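Road Closure and Detour FAQ – Grurnodell Level Crossing

Last updated February 5, 2023

We get the same calls every day so putting the answers in one place. If yours isn't here, ring the office, number's at the bottom of the notice you got in the mail.

Why is the crossing shut?
Signal replacement. The old bells and booms are coming out and new ones going in, plus new rubber panels between the rails. Can't be done with cars going over it.

How long for?
Until the end of October. Could be sooner. Please don't hold us to sooner.

Which way do I go?
Cars – Vultia Road, then left at the lights and over the bridge. Trucks over the bridge limit have to go the long way via Tamiru. It's signed. Please follow the signs and not your phone, the phones are still sending people to the crossing.

Can I walk across?
Yes, mostly. There's a temporary foot crossing on the north side with 2 gates. It closes when the crew is working on the rails, and there'll be a person in orange telling you so. Bikes have to be walked.

Are trains still running?
Yes. That's the bit people forget. Same timetable, same speed, and they will sound the horn more than usual because of the work crew. Sorry to those on Gomis Street, we know.

What about buses?
Route 56 skips the two stops closest to the line. Use the temporary stop outside the post office. School buses run about as normal but allow a bit extra.

How will fire and ambulance get through?
They have the detour and they've driven it. One ambulance is being parked on the east side during the day while the crossing is shut. Call triple zero like you always would, no need to tell them about the closure.

I saw somebody drive around the barriers. Who do I tell?
Police, with the rego if you got it. The fine is up to 2000 dollars and they are handing them out.

My fence / driveway / letterbox was damaged by a truck. Now what?
Take photos, write down the time, fill out form 868 from the front counter. Inès Gautier looks after those and she'll call you back. Don't fix it before she's had a look unless it's dangerous.

Will my house shake?
Maybe a little when they're compacting. Anyone right on the line got a letter offering an inspection before and after.

What does the inspector look at?

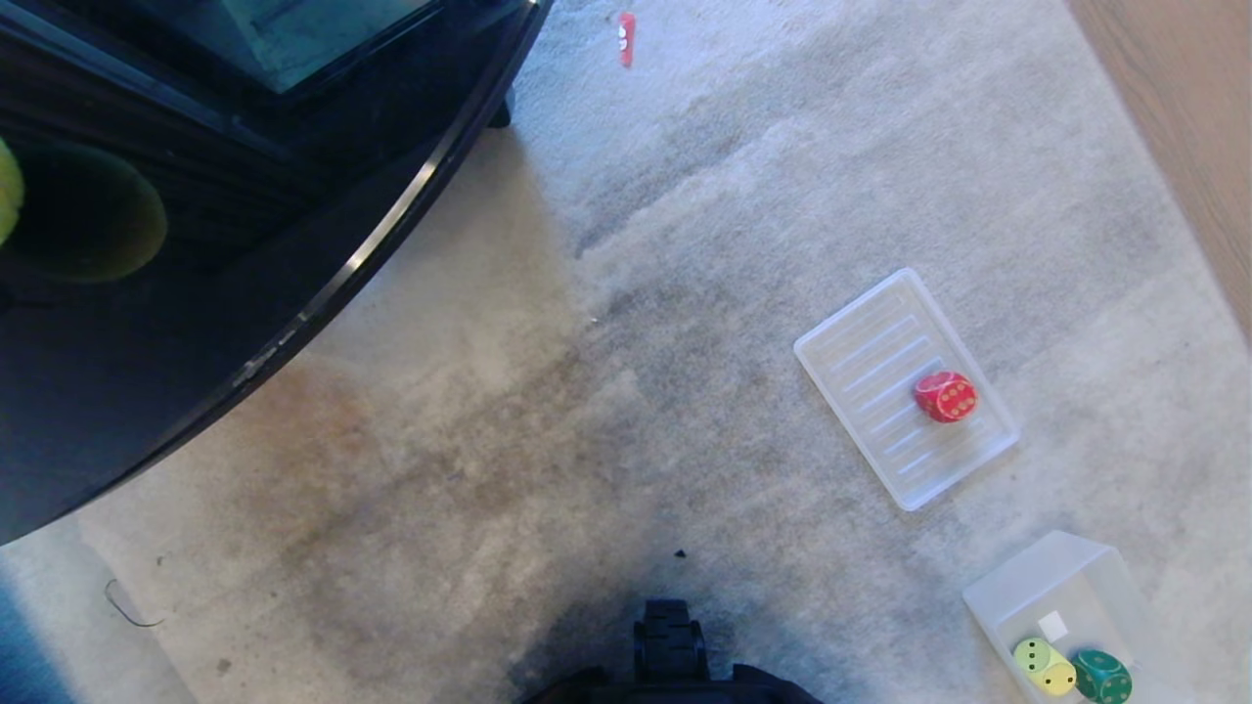
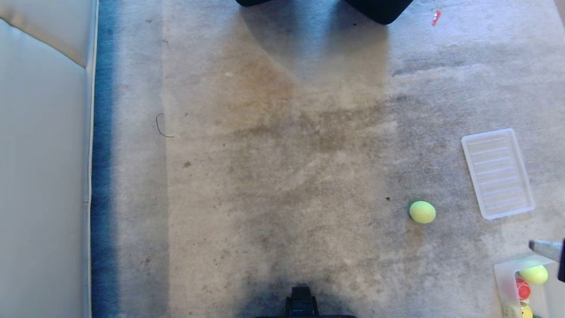 Walls and ceilings first, then doors and windows, then any slab or brickwork outside. Takes under an hour. They are looking for cracks, so old ones get written down and nobody argues later wether they were there before. Floors get a quick look too, but only for level. Stained carpet isn't a vibration thing and can't be claimed, and you don't need to clean up or shift the couch for us. Someone over 18 has to be home. If you missed the letter, call and we'll book you in, there are still spots most mornings.

Is there parking for the shops?
Same as before, less the four spaces by the line. Shops are all open, please keep using them.

Will there be night work?
A few nights, yes. Letterbox drop goes out the week before – if you didn't get teh last one let us know and we'll check your address.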